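Drostham bench rules, progress report to Viltis
Prepared by Sieglinde Rathjen
Period ending April

You asked whether the draft handling rules are making the drawer task safer or only thicker. My answer for this period is that I can't tell yet, and I would be wary of anyone who says they can.

The draft now has 64 clauses. Pawlak wrote most of them from the Mundden checklist, and it shows. Clause 2 says the work area must be "suitably clear" before power is applied. Two operators can read that two ways, and ours did.

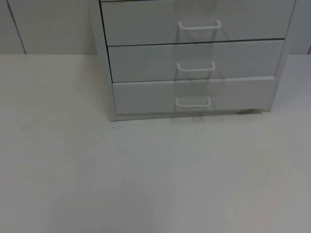
Figure 1. Drawer unit and open floor beside it.

I have asked for a measured keep-out distance in its place. Pawlak objects that a number will be wrong for the next unit. Maybe so, but a wrong number can be checked and fixed.

Cable routing is my bigger worry. The draft gives it one line, and that line covers only the wall side. Loops near the wrist and cables hanging past the gripper aren't covered at all.

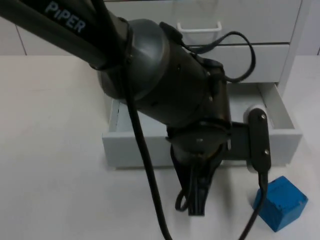 Figure 2. PiPER arm over the open drawer, blue block to the right.

We logged 113 runs under the draft. In 71 of them the pre-run sheet was filled in completely. The rest had blanks, mostly in the cable and speed boxes. I would not quote the completed share as a safety result. It tells you who did the paperwork.

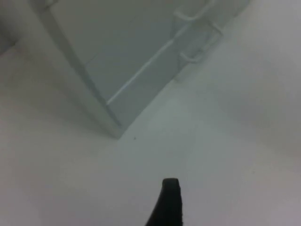
The stop rule also needs work. It tells the operator to halt on "unexpected contact" and never says what contact is expected when a finger works close to a drawer wall.

Next period: rewrite the stop and cable clauses, cut repeats, and hold off on training until both are settled. No change to the budget.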